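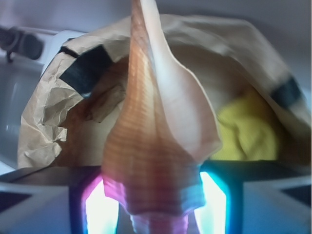 The big ribbed one, with the paper bag behind

Home > Lists > Shells, Fossils & Natural Bits > Sorting and storage

Re: [shells-list] the bags, and what is the big one please
From: Parisa Akbari
To: shells-list
2022-08-06

Salim, all,

Quick one as I'm meant to be out of the door. Odette asked about the colour on the spire. It's a warm orange going to tan and a sort of peach, ridges very close together all the way down. Narrow end looks pink in the photo but please ignore that, it's coloured light, not the shell. The lip is the pretty part. Pale, pinky white to cream, quite glossy, thin at the edge.

Now your questions, in the order you asked them, my bits underneath.

> On the Mabula lot, Salim Sang wrote:
>
> Parisa, thanks for taking these on. Jeptoo says you
> have all the brown bags at yours now. Could you say
>
> 1. how many bags, and is the paper holding up

14 bags. Paper is crumpled to bits but I've had no splits so far. The one in the photo is typical, creased all over and sagging down one side. I would not post anything in them though. Fine for sitting on a shelf, no good for the van.

> 2. whether the big one is a conch or a whelk, it's down
> as both on the old sheet

Don't know! I keep changing my mind. Idrisa said whelk over the phone but he hadn't seen it, I was describing it to him while holding the kettle. I've put "large spiral, conch or whelk, not settled" on the label and left it there. If somebody who knows their stuff wants to look at the photo and shout, please do. I'm aware it isn't the sharpest. I can do the opening and the back of it if that helps, and one with a ruler. Should have done the ruler first time.

> 3. what you are packing them in, because I do NOT want
> newspaper again after May

No newspaper. I remember May. I'm still finding print on the little white cockles and it won't shift with water, and I'm not going to try anything stronger on them.

What I'm using: tissue first, the plain uncoloured sort, one sheet loose round each shell and a twist pushed into the opening so it doesn't rattle. Then the Rerkus trays for anything that fits. They have 40 compartments each, bit shallow, lid presses down on the fatter whelks so those go in the shoeboxes instead. Big ones get a box to themselves with the old tea towels. Girkora boxes are the right depth but the lids don't stay on, you need a band round them. I have bands.

The thin lips worry me most. Anything with a lip like the one in the photo goes in lip upwards with nothing sat on top of it. If you are repacking at your end can you do the same. Jeptoo had one with a chip that she's fairly sure wasn't there before it travelled.

> 4. labels. Pencil? and are we keeping the old numbers

Pencil, on card, in with the shell, not stuck on it. Yes to keeping the old numbers, even where they're daft. There are two number 29s. One is a top shell and one is a bag of assorted bits with sand in. I've called them 29 and 29b and written it in the notebook so we don't go round in circles later.

Also, the sticky labels from last time, the ones on the shells themselves. They come off with a fingernail if you're patient but leave a grey patch. Warm water and a drop of washing up liquid got most of that off the tougher ones. Haven't tried it on anything shiny and don't want to be the one who finds out.

> 5. when can we have the table back

Ha. Soon. I've 4 bags left to go through and then it's only writing up. The sand is the slow part, it's in every fold of the paper and then it's in the carpet. I tip each bag out over a baking tray now, should of thought of that at the start. Keep the sand if it has anything in it, there were some tiny spirals in the bottom of one that I nearly hoovered.

Things I still need from people:

Jeptoo, the old sheet, the original not the typed one. The typed one has skipped a line somewhere and everything after it is one out.

Odette, more tissue if you're passing. And do you want the shell in the photo for your drawing before it's boxed? Say so soon becuase once it's wrapped I'd like to leave it wrapped.

Idrisa, the Kirex cabinet, does the bottom drawer open all the way or does it stick like the others? The big shells are heavy and I'd sooner have them low down, but not if we have to yank it every time.

Salim, nothing, except a yes or no on the shoeboxes. I know they look scruffy. They can be swapped later.

Will send the list of what was in each bag when I've typed it up. The handwriting is mine so don't ask for a scan.

Must run,
Parisa

Filed under: Shells | Storage & packing | Help me name this

Previous message | Next message | Reply to list

We use cookies to keep you logged in to the archive. By carrying on you agree to this. OK / Change settings

Contact the list owner | Back to top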